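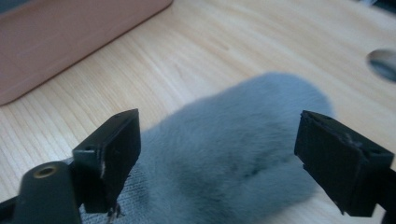 Jernow Soft Items: data card

Version 3, Sat 12 February
Maintainer: Annatjie Coetzee
Status: usable for training, evaluation split still open to change

Summary

Jernow Soft Items is a set of 2798 hand-held gripper episodes of household chores that involve cloth, pile fabric and other things that do not keep their shape. It was collected to answer a narrow question: given a two-finger parallel gripper and a wrist camera, which parts of tabletop tidying can a learned policy do today without help, and which parts can it not do?

The short answer, with the policies tested so far, is that picking up one soft item is mostly solved, putting it somewhere is partly solved, and doing anything that depends on the item's shape (folding, pairing, turning right side out) is not solved. Numbers are under Results.

What is in an episode

Each episode is one continuous recording of a person carrying out a single chore with the hand-held tool. It contains:

- wrist video, one view, looking down past the fingers
- tool pose, 6 DoF, from visual tracking
- finger opening width
- a one-line task string in English
- a success flag, set by the operator at the end and checked by a second person

There is no force or touch signal. Users who want contact timing have to estimate it from finger width and video. We tried this for the pile-fabric items and do not recommend it: long pile starts to deform well before the pad is carrying any load, and the two moments get confused.

Chores covered

- Pick: lift one soft item clear of the table and hold it
- Place: lift one soft item and set it down on a flat target
- Sort: move items to one side or the other by type
- Flatten: reduce folds in a single piece of cloth
- Fold: one fold, edge to edge
- Pair: bring two matching items together and leave them overlapping

Sort and Pair strings name the type of item. Pick and Place strings sometimes say only "the soft one" or "the fuzzy one", as operators wrote them. These were left in. Filter on string_style = loose to drop them.

Hardware

Both fingers carry flat rectangular black pads. Pad wear was not controlled. Pads were replaced when an operator reported slipping, so surface condition drifts within a collection block. Fiber and lint on the pads were treated the same way and are present in parts of the data. If your model is sensitive to pad appearance, mask the finger region. A static mask does not work because the opening changes; use the width value to select from the masks in /masks.

The camera mount was changed once, in October, between blocks B and C. Extrinsics for both mounts are provided. Episodes from block B with mount_ok = 0 have a loose bracket and should be left out of any pose-based training.

Collection sites

Cukden: tabletop chores, wood surface, indoor light.
Xaba: tabletop and countertop chores, mixed surfaces, stronger side light.

Operators were told to leave unrelated items where they were on the work surface. Backgrounds therefore include objects that have no role in the task and may be only partly in view. No object masks are given for them.

Splits

train: all episodes from both sites not listed below
val: 40 episodes per chore, drawn from both sites
test: 22 episodes per chore, Cukden only, items not present in train

The test split is small. Differences of one or two successes between policies should not be reported as an improvement. The Sarka baseline code prints an interval next to each rate and we ask that it be kept in any table.

Results

All policies were run on a fixed arm with the same finger geometry as the hand-held tool. Each chore was tried 20 times. A trial was stopped at first success, at a dropped item outside the work area, or at the time limit.

Sarka baseline, wrist video only:

Pick: 19 of 20
Place: 15 of 20
Sort: 12 of 20
Flatten: 6 of 20
Fold: 1 of 20
Pair: 3 of 20

The same policy trained with the loose task strings removed did not differ beyond the interval on any chore.

Failure notes

Pick. The single failure was a grasp on the surface pile only. The pads closed on fiber, the item rose a little and came out. Human operators avoid this by pressing down before closing. The policy does this on some trials and we have not found what triggers it.

Place. Most failures were at release. The item stayed caught on one pad after the fingers opened and was dragged off the target when the arm retreated. Operators shake the tool or wipe the pad on the table edge. Both behaviors are in the training data but too rare to be learned reliably.

Sort. Errors were split between wrong type and wrong item count, the second being two items lifted together. From a wrist view, a large soft item can run out of the image on the near side, and its full extent is then unknown to the policy. Adding a short history of frames from the approach helped on val. It has not been run on the arm.

Flatten. The policy makes a reasonable first pull and then repeats it. It has no usable notion of when to stop.

Fold. The one success was on a small, stiff cloth. We do not consider the chore started.

Pair. Matching was usually right. The bringing together was the problem, for the same reasons as Place.

Reading these numbers

A person using the same tool, through the same fingers, completes every chore on this list. The tool is slower than bare hands, particularly for Fold, but it is sufficient. The gap between operator and policy should therefore be attributed to perception and control before end-effector design. We have had several requests to collect with softer or wider pads. That would be a reasonable data set, but it would not explain the failures above.

For readers whose interest is practical: a machine trained on this data could clear soft items off a table into one pile, with a person checking now and then. It could not do the laundry.

Known problems

- Finger width saturates at full opening. Values above the limit are clipped, so wide open and slightly less than wide open cannot be told apart.
- Gray and dark items are over-represented in Pick. Tracking of the item outline is poorer where a dark item lies against the pads.
- Some items have two surface textures, for example pile with an area of flatter knit. The material field stores one value only, the larger area.
- Success flags for Flatten were set by eye. The two checkers disagreed often enough that we give both flags. Use flag_a for comparison with the table above.
- Xaba countertop episodes have tracking dropouts near reflective surfaces. Gaps are marked and not filled.

Changes from version 2

Removed duplicate episodes in block A. Corrected the unit of finger width (meters, previously stated as millimeters in the card but stored as meters). Added Pair. Added /masks.

Contact

Send corrections to the maintainer with the episode number and the block letter. Reports without an episode number cannot be followed up.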